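Reviews > Bedroom > Sheets & Blankets

Home Bedroom Kitchen Laundry Guides About

Ommont Summer Blanket Review: Four Months of Use

By Gunvor Wikström
November 2024

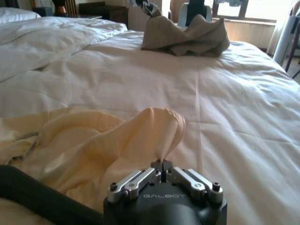

A bunched fold of soft, pale cream cloth.

I bought the Ommont summer blanket in July, when our old cotton one finally wore through at the hem. It has been on the bed most nights since, first alone and now as a layer under the quilt. I paid full price for the queen size and have washed it more times than the care tag would probably like.

Ommont sells it in three sizes and four colors. Mine is the light cream they call Oat. The fabric is all cotton in a plain weave, and the listed weight for the queen is 290 grams per square meter. That puts it between a heavy sheet and a proper blanket.

Feel and warmth

Out of the bag it was stiff and had a faint starchy smell. One wash took care of the smell. The stiffness took three. After that it softened a good deal and now drapes well over the edge of the mattress.

For hot nights it works. I sleep warm, and I kept it on through a week when the bedroom did not drop below 80 degrees until after midnight. It didn't stick or trap much heat. By the end of September it was too thin alone. My husband, who gets cold easily, gave up on it two weeks before I did.

As a layer under a quilt it is fine but nothing special. It slides a little toward the foot of the bed if you don't tuck it in.

Washing

The tag says cold water and low heat. I followed that for the first month and then got lazy and used warm. It shrank around 5 percent in length, measured against the size on the package, and hardly at all in width. You still get enough overhang on a queen mattress of normal depth. On a deep pillow-top I would go up a size.

It wrinkles badly. If you leave it in the dryer after the cycle ends, you will be looking at those creases for a week. Pulling it out slightly damp and hanging it over a door helps. Folding it alone is awkward, as with anything this big and floppy.

Lint was heavy in the first two washes and then dropped off. I have one small pulled thread near a corner, which I blame on the cat. The side seams are double stitched and have held. The hem at the top is single stitched and has started to wave.

Compared with the others

I have also used the Lerano cotton throw and the Plulness waffle blanket. The Lerano is softer on day one and costs less, but it pilled within a season and only comes in one size large enough for two people. The Plulness is warmer and dries slower. If your room is cool in summer, get the Plulness. For a hot room I would take the Ommont over both.

My neighbor Vidar Ljungberg has the Aasen linen one, which is about twice the price. It feels cooler to the hand. I wouldn't pay the difference, but he likes it.

What I'd change

A double-stitched top hem, for one. A label marking the long side would save some turning around at bedtime. The storage bag is thin plastic with a snap that broke the second time I used it.

Verdict

Good summer blanket, average the rest of the year. The price is fair if you can put up with the wrinkles. I plan to buy a second one in gray for the guest room when it next goes on sale.

Rating: 4 out of 5

Shares 80 Comments 5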